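Section 4. Setting the Time and Date, and Fitting the Strap

Applies to the Drungate automatic with the Prusura movement. For the hand-wound version, skip steps 1 and 2 and wind the crown until you feel firm resistance.

4.1 Before you start

The crown has a winding position and 2 pull-out positions:

Position 0 -- pushed in. Manual winding.
Position 1 -- first click. Quick date change.
Position 2 -- second click. Time setting. The seconds hand stops.

If your watch has a screw-down crown, turn it toward 6 o'clock until it springs free of the case. It is then in position 0.

4.2 Setting the date and time

1. With the crown in position 0, turn it toward 12 o'clock. A fully stopped watch needs 40 turns.
2. Check that the seconds hand is moving. If it is not, see section 7.
3. Pull the crown to position 2 and turn the hands forward until the date changes. The watch is now in the early morning hours.
4. Keep turning forward to 6:30 a.m.
5. Push the crown back to position 1 and set the date to yesterday's date.
6. Pull the crown to position 2. Turn the hands forward past midnight, then on to the correct time. For an afternoon time, go past noon once.
7. Push the crown fully in. On screw-down models, press lightly and turn toward 12 o'clock until snug.

CAUTION: Do not use the quick date change between 9 p.m. and 3 a.m. The date wheel is engaged during these hours and a tooth can break. This damage is not covered by the warranty.

Note: The date must be corrected by hand after any month with fewer than 31 days.

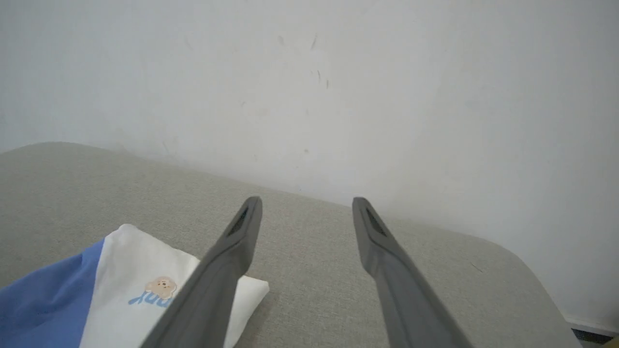
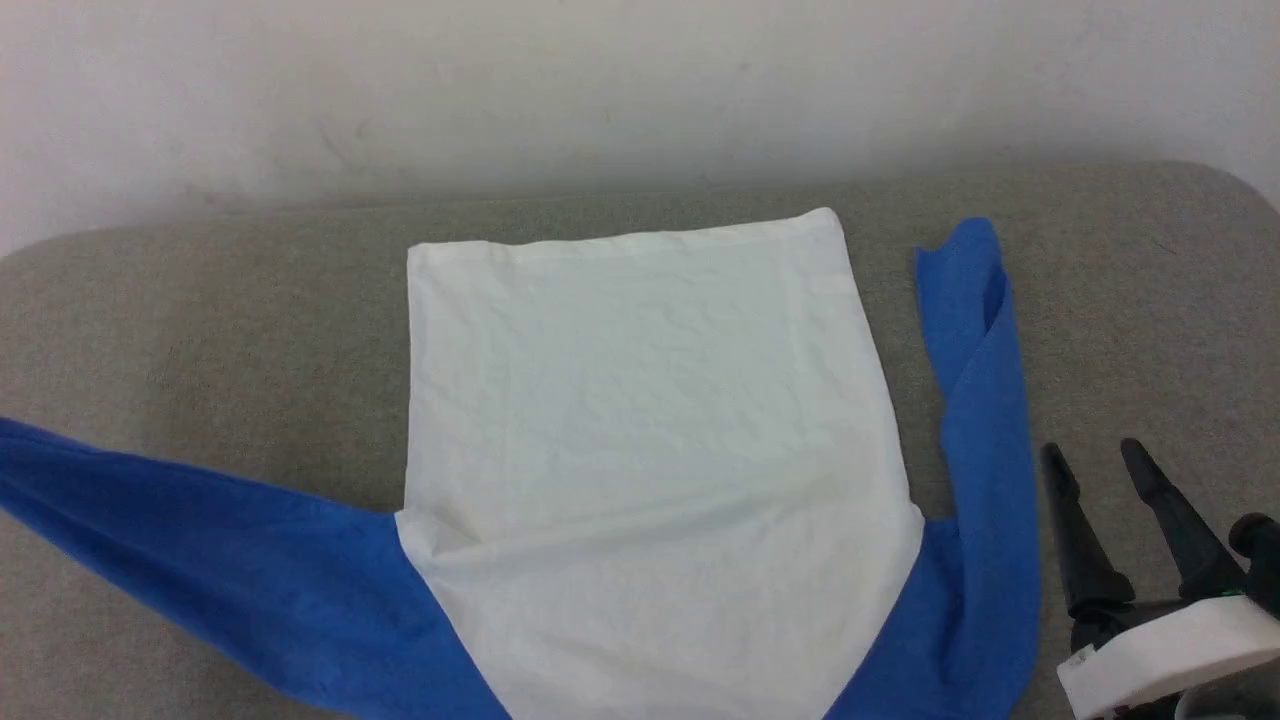
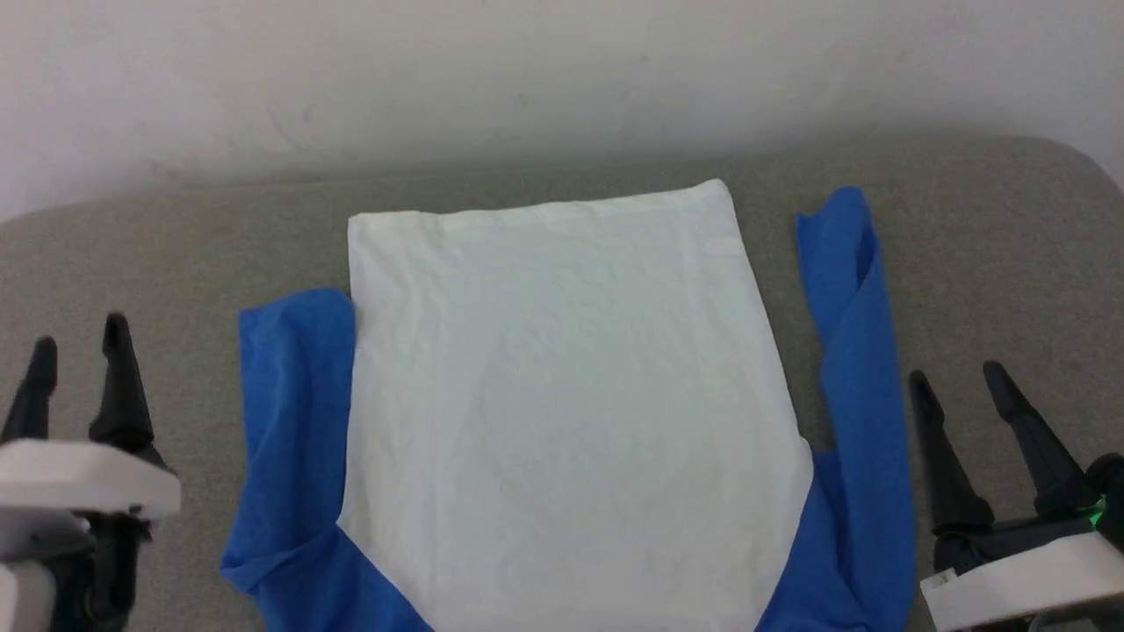
4.3 Changing the strap

The case takes the Sýkora leather strap (75 mm buckle side) or the Vomuvik rubber strap. Both use spring bars with quick-release pins.

1. Lay the watch face down on a soft cloth.
2. Slide the pin on the underside of the strap toward the center and lift the strap away.
3. Seat the fixed end of the new spring bar in the lug hole.
4. Slide the pin in, line up the other end, and let go.
5. Pull the strap firmly. Repeat for the other side.

CAUTION: A spring bar that is only half seated will hold until the first hard knock. If there is any side play, take it out and fit it again.

Note: The leather strap is not suited to swimming. Let it dry at room temperature if it gets wet -- never on a radiator.

4.4 Spare parts

Spring bars are sold in pairs under part number 1076. Straps ordered in July ship in August, as the workshop closes for the summer. Questions on fit go to Juraj Vaněk at the service desk; include the reference engraved on the case back.

Continue to section 5 for water resistance and crown seals.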